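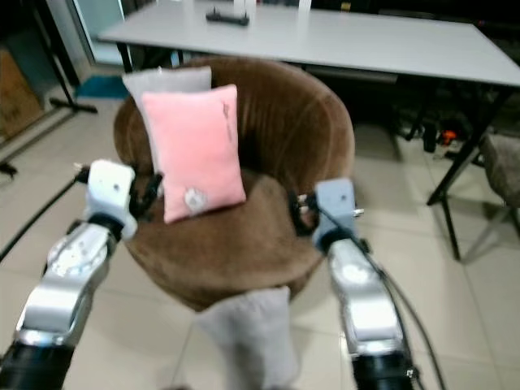 Two arms, one armchair: the cushion job at Pramano's test room in Wurneck.

The fault took 2 seconds to show and most of December to find. Run 433, late afternoon. Left arm goes in for the grey cushion, right arm goes for the seat by the pink one. Then the right gripper keeps pushing. No stop, no alarm. The log said everything was fine.

Anas Daher hit the red button. "I heard the motor change its note," he says. "The screen told me zero force. Zero!"

Bad sensor, everyone thought. They swapped it. Same again at run 450, 17 runs later. Swapped the cable too. Nothing.

The real cause was dull. An update from Ferri, who supply the control software, had the arm reset its force reading at the start of every move — even if the gripper was allready touching something. So a hard push counted as none. Soft velvet gives a bit, and that hid it. On a hard box the position check would of tripped first.

Nobody hurt. But the next job on the list, code name Tirkine, was lifting cushions from behind a seated person. That is on hold.

Ferri has sent a fix. Daher's team has also added a second limit, one that reads motor current and ignores the force sensor altogether. 772 runs since then, and one stop, a false one. Daher says he can live with false ones. He still keeps a hand near the button.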